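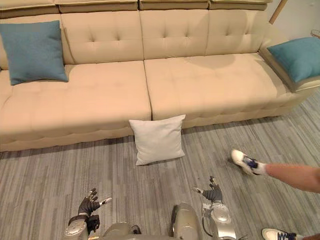
Sofa side of the room, off-white pillow on the floor, both hands free.

Minutes, Alvarado build night, 2025-09-12

Present: Nektarios Mavromatis (chair, by virtue of owning the key), Heather Cosgrove, Sotiris Margaritis, Areti Kontogiannis (minutes)
Apologies: Melina Konstantinidis, who sent a list of objections to be read in her absence

1. Last minutes
Approved, after Sotiris asked that "Sotiris broke the wrist" be changed to "the wrist broke." Heather asked who was holding it. Changed anyway.

2. Where the build stands
Both arms are mounted and both hands open and close on command. The head camera now sees its own thumbs, which Nektarios counts as a milestone and Melina's list counts as "the camera is too low." Tilt bracket to be reprinted with 9 degrees less tilt. Heather has the file and has had it since July.

The body covers go back on only when the shoulder wiring is finished. Sotiris said it was finished. Nektarios pulled on it. It is not finished.

3. Pillow task
Long discussion. The task as agreed in July: pick the pillow up off the floor, put it on the sofa, stop. Areti pointed out that the last of these has never been attempted.

Heather wants to stay with the off-white pillow leaning on the front of the sofa, because it stands out against the beige and has corners to grab. Sotiris wants to move on to the teal ones. Melina's list says the seat tufts confuse the depth readings and could we please throw a sheet over the sofa. Voted down, three to Melina.

Agreed: off-white pillow only, leaning start, 20 attempts, written down as they happen and by somebody other than Sotiris. A pillow dropped on the seat counts. A pillow pushed under the armrest until it stays there does not count, and the chair does not wish to hear the argument again.

4. Floor
The streaks in the floor covering are still being read as edges. Nektarios tried a filter called Cisen that he wrote on the bus. It removed the streaks and also the sofa. Back to the old one for now.

5. Feet
People sitting near the sofa during a run are asked to keep their shoes out of the reach of the hands. Heather said the planner should learn about shoes. Nektarios said the shoes could learn about the planner. Left open.

6. Money
Pellex wants payment before they ship the replacement finger joints. We need 2 and they sell them in packs of 3, so there will be a spare for whoever isn't holding it next time. The Winix order is still on hold while we decide whether we need it. Sotiris was asked what it was for and will report back.

7. Any other business
Melina's list, last entry: the room needs a second stop button. Agreed without discussion, to everyone's surprise. To be mounted within reach of the sofa.

Actions
Heather: tilt bracket, this time printed
Sotiris: shoulder wiring; explain Winix
Nektarios: pay Pellex, second stop button
Areti: attempt sheet, pen on a string
Melina: to be told about the sheet vote, gently (Nektarios)

Next meeting when the finger joints arrive.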